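Shelf replenishment and picking: readiness checklist for automated handling
Site: Plornstead store, ambient aisle
Form 44, July

Purpose: to record whether the arm can take over each chore from shop staff. Mark each line Yes, No or Part. Comments go underneath the line they belong to.

1. Emergency stop within reach of the aisle. Yes.

2. Floor marked out and free of trailing leads. Part.
Comment: tape lifting by the end bay. Replace before the next visit.

3. Goods lying flat can be picked without knocking the ones behind. Part.
Comment: clear water bottles on their sides are still the hardest item. Staff to stand them up until Nedelcu send the new settings.
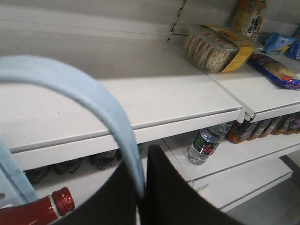 Photo: Jorley Retail Trials

4. Soft bags held open during packing. No.
Comment: fabric bags fold in at the mouth and straps hang in the working area. A person should hold the bag. Do not sign this off for unattended use.

5. Crushable goods go in last. Part.
Comment: correct when the order is set by hand. Left to choose for itself, the arm takes the nearest item. Crackers in rigid tubs are fine. Loose packets are not.

6. Time per basket recorded. Yes.
Comment: 321 seconds for the standard list. A member of staff does it in 40. Not a fault, but it should go in the report. 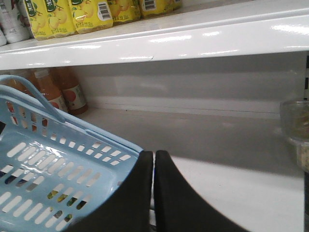

7. Baskets moved by the rim without tipping. Part.
Comment: Rudent rate the fingers for rigid plastic, and our limit for a loaded basket stays as it was on form 43. Check both fingers for wear before each session. The slotted sort, like the light blue one, needs a further check that nothing thin is poking out through the sides. Refuse any basket with a cracked corner.

8. Barcodes facing out for the scanner. No.
Comment: turning packs round is still a job for staff.

9. Glass kept out of the arm's reach. No.
Comment: move jars to another bay or fit a barrier.

Overall: not ready to work alone. Suitable for supervised picking of boxed and rigid goods. Recheck lines 4, 8 and 9 first.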